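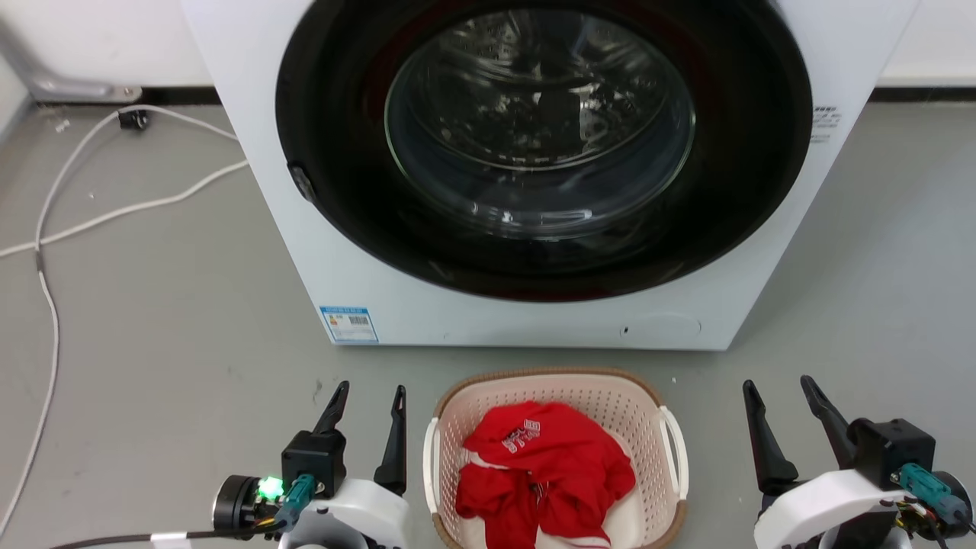

*Both arms at the machine, basket in front, door shut.*

**Laundry bench, Wednesday. Entry by J. Kaimal, additions by I. Usman where initialled.**

The purpose of the session was to establish whether the two-arm build can be driven by hand from the leader arms through a complete loading sequence at a real washing machine, as opposed to the cardboard mock-up used until now. The work was carried out in the utility corner of the Brandside workshop. The washing machine was not powered or plumbed for any part of the session and will remain so until the stop circuit has been signed off.

**State of the build at the start**

- Both followers mounted on the Pirkemier trolley, brake on.
- Gripper fingers are the plain black set. The ribbed set is still to be printed.
- Control loop at 80 Hz on both sides.
- Current limit on the gripper motors set to 700 mA, carried over from the mock-up without change.
- Basket on the floor between the arms, garments placed in it by hand.

The trolley height was left as it was for the mock-up. This proved to be a mistake and is dealt with below.

**Run notes**

*Basket.* The first task was to close each gripper on a handle of the basket and draw the basket towards the trolley. The left arm managed this at the first attempt. The right arm approached too steeply and pressed down on the rim, which tilted the basket. After the wrist was rolled further over before the approach, the right side behaved in the same way as the left. Lifting the basket with both arms was not attempted and should not be attempted at the present current limit.

*Garment pick.* The red garment was chosen as the first item as it stands out well against the basket. Picking from the top of the heap is reliable if the operator goes for a fold. Going for a flat area of cloth fails nearly every time, with the fingers sliding over the surface and closing on nothing. The white item underneath was brought up twice together with the red one. For hand-driven work this is a nuisance and no more, but it will matter once we begin to keep recordings, and the operator should shake the load gently over the basket before moving away.

*Door.* The door was opened and closed by hand throughout. Pulling it with a gripper was tried once at very low speed, with Ikechukwu Usman holding the trolley. The fingers did not get sufficient purchase on the rim and the attempt was stopped. A hooked finger has been proposed. I would prefer that we leave the door to a person for the present and return to it when the loading is sound.

*Loading.* With the door open, the left arm reaches the mouth of the drum but cannot place anything beyond it. The elbow meets its limit before the gripper is fully inside. The right arm does slightly better, owing to the way the trolley was standing. In both cases the garment was left hanging over the lower lip of the opening and had to be pushed in by the other arm. The two-arm push is workable - it was the most satisfactory part of the afternoon - but it is slow and asks a good deal of the operator.

**Faults and observations**

1. The right gripper reported an overload and dropped out at 15.40. It recovered after the supply was cycled. The same joint had dropped out once on the mock-up. I suspect the connector and not the motor, and the crimp is to be remade before the next session.
2. Position reading on the left wrist jumped by 333 counts while the arm was standing still. It did not recur. The log has been kept.
3. The glass of the door throws bright reflections into the head camera when the overhead lamp is on. With the lamp off and the side light on, the view of the basket was much better and the drum was still easy to make out.
4. Cables across the floor on the left side are a trip hazard, and the trolley wheels would run over them if it were moved. They are to be routed along the wall and fixed before anyone works there again.
5. The floor needs sweeping before the trolley is wheeled in. Grit in the castors was the cause of the drift we put down to the brake last time.

*I.U.: on item 1, I have looked at the spare lead from the Sandhu kit and it has the same pinout. It can be fitted as a straight swap, and that would tell us quickly whether the lead is at fault. On item 2, I would not spend time on it unless it appears again.*

**Trolley height**

The arms sit too low for the opening. Raising the upper deck of the trolley would bring the elbows clear of their limits, but the basket would then be close to the bottom of the working range. The alternatives discussed were as follows.

- Raise the deck and put the basket on a low stand.
- Keep the deck where it is and move the trolley closer, with the basket to one side.
- Longer forearm links, cut from the Bilatex sheet.

The first is the cheapest and can be undone. It will be tried first. Longer links would mean repeating the gravity tuning, and the shoulder motors already run warm.

*I.U.: agreed. There is an offcut of worktop under the bench that would serve as a stand.*

**Recordings**

No recordings were kept from this session beyond the fault log. The disk on the workshop machine has room for over 3,000 short episodes at the present picture size, so space is not a concern.

**Actions**

- Remake or swap right gripper lead - I.U.
- Raise deck, check shoulder limits with power off - J.K.
- Cut and square the basket stand - I.U.
- Route and fix floor cables - J.K.
- Stop circuit: second button on the operator's side, wired in series with the first - J.K., with I.U. to test.
- Print ribbed fingers, one pair only, and fit to the left side for comparison - I.U.

Trolley left in place with the brake on and the supply isolated at the bench. Key to the isolator is in the top drawer.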